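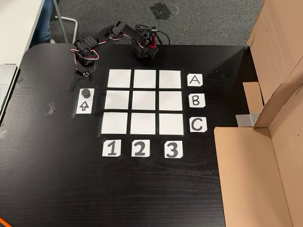 The robot arm at its game board. The letters name the rows and the numbers name the columns.

A robot that plays on a grid

On Jun 10, 2024, the Findeck workshop held an open day for children. One of the tables had a small robot arm and a board with nine squares.

How does the arm know where to go? Each square has a name. The top left square is A1. The one in the very middle is B2. Can you find C3? Look in the bottom row, on the right.

Valbona Obradović built the arm and named it Puda. A child calls out a square and she types it in. Puda's job is to pick up a playing piece from the card with the arrow and carry it to that square.

What makes it move? The arm bends at its joints, a bit like your elbow and wrist. Each joint has a small motor called a servo. A servo can turn to an exact angle and stay there. The wires bring it power and tell it how far to turn.

What is a gripper? It is the robot's hand. It has fingers that close on a piece and open again to let go.

Does Puda make mistakes? Yes. If the board slides even a little, the piece can land on a line. Valbona then has to teach the arm the squares again.

More than 100 children came to the open day. The next one is in February. Puda's table is for ages 8 and up.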